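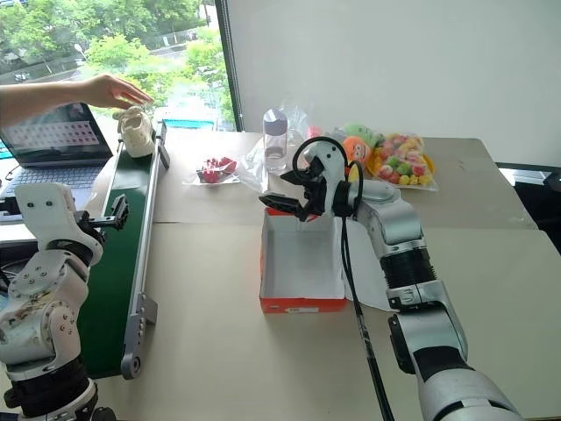 Folie 1: Turnschuh auf dem Band

Notizen Vortrag "Hallenhandball live im Netz", Damian Eberhard, 24. Okt. 2021
Stand nach Durchlauf, gekürzt, 30 Min. inkl. Fragen

EINSTIEG
Begrüßen, kurz. Wer streamt schon? Handzeichen. Wer hat mal mitten im Spiel den Stream verloren? (vermutlich dieselben Hände)
Sagen, worum es geht: Liga- und Pokalspiele aus kleinen Hallen, Zuschauer daheim oder im Ausland. Keine Profitechnik.
Eigener Hintergrund: dritte Saison Heimspiele Pollholm, davor nur Radio. Nicht länger als eine Minute, letztes Mal verquatscht!!

FOLIE 2 – WER SCHAUT ZU
Eltern, Großeltern, Ehemalige, gegnerischer Anhang. Letzteren immer unterschätzt. Beim Derby mehr Leute vom Gegner im Stream als von uns.
Rekord: 3801 Abrufe, Pokalspiel gegen Skastville. Dazusagen: Abrufe, nicht Zuschauer. Viele davon am Montag danach, nur das Siebenmeterwerfen.
Normaler Spieltag deutlich drunter. Nicht schönreden.

FOLIE 3 – LEITUNG
Wichtigster Teil, Zeit lassen.
Upload in der Halle messen, und zwar bei voller Halle. Freitagnachmittag leer = super Werte, Samstag 19 Uhr alle am Handy = nix mehr.
Kabel wenn irgendwie möglich. Hausmeisterraum fragen, Kioskanschluss fragen. In Pollholm läuft das Kabel hinter der Sprossenwand lang, hat ein halbes Jahr gedauert bis die Genehmigung da war.
Mobilfunk als Reserve: zweiter Anbieter, nicht derselbe wie am Handy vom Kommentator. Karte VOR der Saison testen.
Bitrate lieber runter und stabil. Vergleich zeigen: Clip A scharf mit Aussetzern, Clip B weicher, läuft durch. Abstimmen lassen.
(Clip B startet ohne Ton, nicht wundern)

FOLIE 4 – KAMERAPLATZ
Höhe Mittellinie, so weit oben wie es geht. Nicht gegen die Fensterfront.
Stativ mit Klebeband am Boden markieren, Trommler springen.
Eine Kamera reicht. Zweite erst wenn Person dafür da ist, sonst steht die nur rum und alle warten auf den Umschnitt.
Schwenken: ruhig, beim Tempogegenstoß früh los. Anekdote mit dem Ball an der Decke, falls Stimmung gut.

FOLIE 5 – TON
Beschwerden kommen fast immer zum Ton. Bild darf ruckeln, Ton nicht.
Hallenatmo eigenes Mikro, leise druntermischen. Headset für Kommentar.
Hallensprecher NICHT direkt abgreifen, die Einlaufmusik ist drauf -> Sperrung. Ist uns 2 mal passiert, einmal davon in der Schlussphase.
Musikfrage kommt garantiert. Antwort: Mikro runterziehen bei Musik, fertig. Rechtliches an den Verband verweisen, bin kein Anwalt.

FOLIE 6 – SOFTWARE / PLATTFORM
Wir: Cusar auf dem Laptop, raus an Fitzsimmons. Kein Werbeblock, nur sagen was wir nehmen.
Cusar gut: Spielstand als Einblendung, ein Tastendruck pro Tor. Cusar schlecht: nach Update sind die Tastenkürzel weg, also nie am Spieltag updaten.
Fitzsimmons: Verzögerung ist ordentlich lang. Wer den Liveticker offen hat, weiß das Tor vorher. Ticker bei uns jetzt absichtlich langsamer, gab Protest, blieb trotzdem so.
Alternative Plattformen nur auf Nachfrage.

FOLIE 7 – AUSLAND
Frage aus der Vorbesprechung: Tochter in Kanada sieht nur schwarzes Fenster.
Erst klären ob das Spiel überhaupt freigegeben ist. Haken "nur Inland" ist bei uns in der Vorlage gesetzt gewesen, hat monatelang keiner gemerkt.
Wenn Liga die Rechte zentral vergibt: dann gilt deren Vertrag, nicht unser Haken. Vor der Saison schriftlich fragen.
VPN erwähnen, ja, nutzen manche. Nutzungsbedingungen der Plattform lesen. Nicht vertiefen, sonst ist die Zeit weg.
Anwurfzeit immer mit Zeitzone ankündigen. Ende Oktober Umstellung, Übersee stellt erst im November um, da kommen Leute eine Stunde falsch.

FOLIE 8 – GELD
Anschaffung bei uns 500 Euro, ohne Laptop, Kamera gebraucht. Teuerster Posten das Headset, hat sich gelohnt.
Bezahlschranke probiert, wieder abgeschaft. Zu viele Mails wegen Passwort. Jetzt Spendenlink in der Halbzeit plus Bandenpartner eingeblendet.
Einwilligungen Jugend!! Unter 18 nur mit Unterschrift, auch vom Gastverein. Formular liegt hinten aus.

FOLIE 9 – ABLAUF SPIELTAG
Nur zeigen, nicht vorlesen:
Aufbau, Kabel abkleben
Testbild raus, jemand daheim gegenhören lassen
Namen der Gäste üben (Aufstellung vorher schicken lassen)
Akku, Netzteil, Ersatzbatterie Headset
Stream starten vor dem Einlaufen
Nach Abpfiff weiterlaufen lassen bis Abklatschen, dann erst aus

FRAGEN
Falls keine kommt: selbst nach Kommentatoren fragen, wie findet ihr die? Wir haben zur Zeit nur einen und der ist im Winter auf Skifreizeit.
Handzettel verteilen, Mailadresse steht drauf.
Adapter wieder mitnehmen!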